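From the Memorial Fund Desk

October 2026

Well, the leaves are down across most of Skernwood, my inbox is a disaster, and I owe you all a proper update on the fallen firefighters' memorial fund. I skipped the summer letter (sorry!) so this one runs long. Grab a coffee.

The big news first. The wall is going to have its second panel. Those of you who came to the dedication back in February will remember that the first panel filled up faster than we planned for, and that we had families standing in the cold looking for a name that hadn't been cut yet. I hated that. I went home and wrote to the stone yard the same night, and after a lot of back and forth we have a slab that matches, a price we can live with and a spot on their schedule. The new panel has room for 24 names. I hope with my whole heart we leave most of it blank for a very long time.

There are 16 names going on in the first round. Most of them come from the old volunteer companies out past Zunville, and they've been missing from the record for decades. A few of those men died before there was a county department at all, so the paperwork is thin: a line in a church register, a clipping, one letter that a granddaughter kept in a cookie tin. If your family sent something in and you haven't heard back, please write again. I answered everything I could find, but I also changed email programs in the middle of it, and I don't trust myself one bit.

Spelling! Please, please check the spelling. We mail a proof to every family before anything is cut, and I need it back signed even if it's perfect. Nicknames are fine in quotation marks if that's how the crew knew them. We can't fit ranks on this panel because the first one doesn't have them, and I want the two to look like they belong together.

Now, money. I know, but somebody has to bring it up. The pancake supper brought in more than the last one did, and the boot drive at the Marchal ballgame was a joy from start to finish (I have never seen so many quarters in my life). We're still $800 short on the lettering. That's the whole gap. The stone is paid for, the concrete footing is paid for, and the lighting was given to us outright by Muvenik, who also ran the conduit and wouldn't take so much as a sandwich for it. If you run a business and have been thinking about a sponsor plaque, those go on the low wall by the benches, and the plaques are bronze like the old ones. Just reply to this letter and I'll send you the form. Individual gifts of any size go in the book inside the station lobby, and a kid who gave us her tooth money is in there on the same page as the bank, right where she should be.

I also want to say something about the scholarship side, which gets less attention than the wall and probably does more good. We gave 2 awards this year, both to children of firefighters who were hurt on duty. One is studying nursing and the other is doing machine shop and automation classes, and their thank-you letters made me cry at my kitchen table. Applications for next year are open now. You don't need to be a straight-A student. You don't need to be going to a four-year school either, trade programs and certificates count the same with us, and please pass that along to the kids who think this isn't meant for them. The essay is one page. Last year people kept sending me five! One page, I promise, is enough.

A couple of small things before I let you go. The flag at the memorial has been replaced, and thank you to everyone who called about the frayed one. The ramp on the east side is finished and it's lovely, nice and wide, with a rail on both sides. And if you borrowed folding chairs after the dedication, we'd love to have them back before spring, no questions asked.

I'll write again once the proofs are out. Until then, check your smoke alarms, hug your people, and wave when the engine goes by. They do notice.

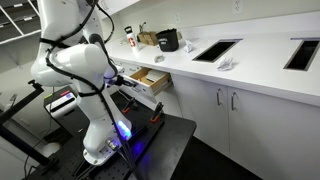 Dates and Reminders

Scholarship essays: one page, typed or neatly handwritten, dropped at the station or mailed.

Name proofs: sign and return, even if nothing needs fixing.

Sponsor forms: reply to this letter and I'll send one out.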